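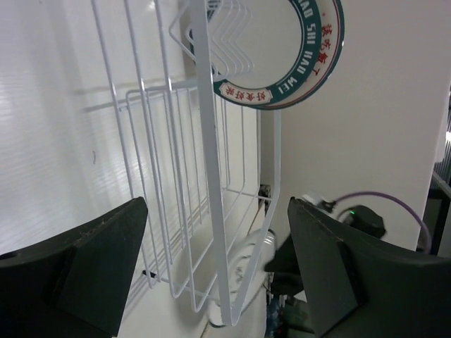

Une assiette au liseré vert d'eau dans l'égouttoir, face à la pince.

Tanix cherche des participants : ranger la vaisselle à distance

Les machines savent-elles déjà ranger la vaisselle d'une cuisine ordinaire ? Seulement en partie. Une assiette à poser debout entre deux fils de métal demande encore beaucoup d'essais, et l'humain reste plus rapide. Notre étude Nastwood mesure cet écart, tâche par tâche.

Nous recrutons pour février des personnes majeures, avec ou sans expérience technique. Chaque participant vient pour 4 séances. Il pilote deux bras à l'aide de manettes, puis refait les mêmes gestes à la main. Les tâches sont courtes : mettre une assiette dans l'égouttoir, la retirer, la reposer à plat. Les échecs sont conservés et comptent autant que les réussites.

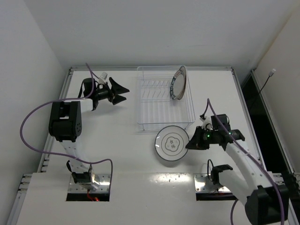

Faut-il savoir programmer pour participer ?
Aucune compétence en informatique n'est demandée ; la première séance commence par une prise en main avec un membre de l'équipe.

Conditions
Bonne vue, avec ou sans correction. Pouvoir rester assis une heure — pauses comprises. Lire le français couramment pour remplir le questionnaire de fin de séance.

Indemnité : 237 euros, versés après la dernière séance. Les frais de transport sont remboursés sur justificatif. Un désistement en cours d'étude reste possible à tout moment et les séances faites sont payées.

Lieu : atelier Nicholas, entrée par la cour. Créneaux à partir de 9 h.

Pour vous inscrire, écrivez à Hiu-tung Sin, service Études, en précisant vos disponibilités et si vous êtes gaucher ou droitier.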